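Perrin Hall Kitchen and Services Upgrade
Progress report to the Serutby Fund, period ending November
Prepared by Mehrangiz Farahani, project coordinator

Status: on budget, two weeks behind program.

Works completed
The hall dates from 1892 and was last rewired in 1983. The old switchboard has been removed and a new board installed in the rear passage. Kitchen circuits are now separate from the stage lighting. Asbestos sheet behind the former stove was removed under licence and the clearance certificate is attached as Appendix A. Subfloor repairs extended further than the original survey allowed for; two bearers were replaced on the north side.

Works in progress
Plumbing rough-in is complete except for the grease trap, which is waiting on council approval. Blandine Carré has revised the kitchen layout so that the servery opens at wheelchair height. The revised drawings were issued to Terkero, the head contractor, and priced as a minor variation.

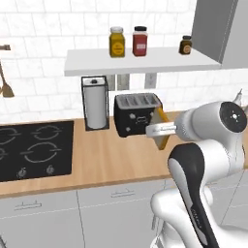 Bench heights and power outlet positions were settled at the November site meeting. Outlets along the back wall will be on a dedicated circuit. Joinery has been ordered and the lead time is six weeks.

Budget
The variation for the bearers came to $2000 and has been met from contingency. No further call on contingency is expected before handover.

Risks
Council approval of the grease trap remains the main risk to program. Shafiq Sultana is following up with the plumbing inspector. If approval slips past the joinery delivery, the cabinets will be stored in the supper room.

Next period
Wall lining, tiling, joinery installation and fire door certification. The second instalment claim will be lodged once the lining is complete.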